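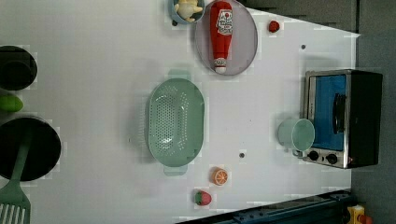
Última modificación de esta página: 16 de mayo de 2019

Proyecto Jendeo
Informe de avance dirigido a la entidad financiadora
Célula de manipulación de Koltalbridge: instalación, mantenimiento y reparaciones

1. Objeto del informe

El presente documento da cuenta del estado de la célula de manipulación del proyecto Jendeo, instalada en la sede de Koltalbridge, y de los trabajos de puesta a punto, conservación y reparación realizados desde la entrega del informe anterior. Se redacta conforme a la cláusula de seguimiento técnico del convenio suscrito con la Fundación Korletey. Los aspectos relativos al software de planificación y a los resultados experimentales son objeto de un informe separado y aquí se mencionan únicamente cuando afectan a la máquina.

2. Configuración actual de la célula

La célula consta de un brazo con pinza de dos dedos, una cámara montada en la muñeca, una segunda cámara situada sobre el área de trabajo y una mesa de tablero blanco. Las tareas programadas corresponden a un entorno de cocina con piezas de juguete: plato, cuenco, taza, escurridor, sartén, olla, un horno pequeño y diversos alimentos. La variedad de formas se ha mantenido desde el inicio del proyecto, por cuanto obliga a la pinza a trabajar con aperturas muy distintas, desde una fresa hasta el cuerpo de un bote de kétchup.

El armario de control, suministrado por Grirnurow, se trasladó al exterior de la zona de movimiento del brazo. El cambio exigió prolongar la manguera de señal y rehacer el paso de cables por la base. La modificación figura ya en los planos de la célula.

3. Trabajos de puesta a punto

3.1. Nivelación y fijación. Se comprobó la nivelación del tablero en las cuatro esquinas y en el centro. Una de las patas había cedido ligeramente y se corrigió mediante su tornillo de ajuste. Se reapretaron las uniones de la estructura metálica y se marcaron con pintura de control las cabezas de los tornillos, de modo que cualquier giro posterior pueda detectarse a simple vista durante la revisión ordinaria.

3.2. Calibración de las cámaras. Se repitió la calibración de ambas cámaras tras la nivelación. La de la cámara superior se resolvió en una sola sesión. La de la muñeca hubo de repetirse: el soporte presentaba holgura en uno de los puntos de apoyo y los valores obtenidos no eran estables entre una serie y la siguiente. Sustituido el soporte, la calibración se dio por válida y se archivó junto con los parámetros anteriores, que se conservan a efectos de comparación.

3.3. Zona de seguridad. Se redefinieron los límites de software del brazo en el lado del horno. Con los límites anteriores, determinadas trayectorias de aproximación a la puerta dejaban un margen inferior al que establece el procedimiento interno. La velocidad máxima en esa zona se ha reducido y permanecerá así hasta la próxima revisión.

4. Mantenimiento de la pinza

La pinza es el elemento que concentra la mayor parte de las intervenciones. El plan vigente fija una inspección cada 700 ciclos de apertura y cierre, que comprende la limpieza de los dedos, la comprobación del paralelismo y la lectura de la corriente del motor en vacío. El engrase de la transmisión se realiza cada 2,000 ciclos. En la fecha de cierre de este informe el contador marcaba 1,730 ciclos desde el último engrase, por lo que la próxima operación se ha programado ya con el personal del taller.

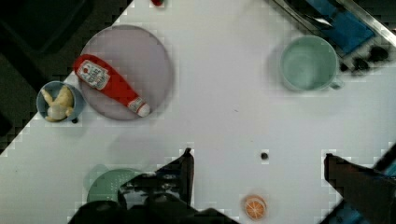

¿Con qué criterio se decide sustituir los dedos de la pinza en lugar de limpiarlos?
Se sustituyen cuando, después de la limpieza, la pieza patrón resbala durante la prueba de retención o cuando la comprobación de paralelismo queda fuera de tolerancia. El aspecto de la superficie se anota en la ficha, pero no basta por sí solo para ordenar el cambio.

Con arreglo a dicho criterio, se ha sustituido un juego completo de dedos durante el periodo. El juego retirado se remitió a Grirnurow para su examen. El proveedor apreció un desgaste desigual, atribuible a un cierre descentrado, y recomendó revisar el ajuste del cero de la pinza tras cada desmontaje. La recomendación se ha incorporado a la hoja de trabajo.

5. Averías y reparaciones

Pérdida intermitente de imagen en la cámara de muñeca. El fallo aparecía al girar la última articulación hacia uno de sus extremos. Se localizó un conductor dañado en el tramo flexible, junto a la abrazadera. Se sustituyó el cable, se amplió el radio de curvatura y se desplazó la abrazadera. La verificación posterior consistió en 100 giros completos entre extremos, sin pérdida de señal.

Parada por sobrecorriente en la pinza. Se registró durante el agarre de objetos rígidos. El umbral de fuerza había quedado en el valor por defecto tras una actualización del controlador. Se restituyó el valor correcto y se añadió su comprobación a la lista de arranque.

Ruido en la segunda articulación. Sigue en observación. Las lecturas de par son normales y el ruido solo se percibe a baja velocidad. Grirnurow ha solicitado una grabación de audio y el registro de posiciones correspondiente, que se enviarán con la próxima consulta. Entretanto se mantiene el uso de la célula con las cargas habituales.

6. Repuestos y ejecución del gasto

Se dispone en almacén de un juego de dedos, un cable de cámara y un soporte de muñeca. No hay repuesto del motor de la pinza, cuyo plazo de entrega es el más largo de todos los componentes. Se solicita a la Fundación Korletey autorización para adquirir una unidad con cargo a la partida de conservación, sin incremento del importe total concedido. La solicitud formal se adjunta en el anexo B.

El gasto en la prolongación de la manguera no figuraba en el presupuesto inicial y se ha imputado a la partida de instalación, que presentaba remanente.

7. Trabajos previstos

Antes de octubre se llevarán a cabo el engrase de la transmisión, la revisión de los límites de velocidad en la zona del horno y una nueva calibración conjunta de las dos cámaras. Queda pendiente de decisión el cambio de la lámina protectora del tablero, que convendría hacer coincidir con la calibración para evitar una segunda parada.

Las fichas de intervención, los registros de calibración y la correspondencia técnica con el proveedor se encuentran a disposición de la entidad financiadora en el archivo del proyecto en Koltalbridge.

Anexo A. Fichas de intervención
Anexo B. Solicitud de adquisición de motor de pinza
Anexo C. Planos modificados de la base y del paso de cables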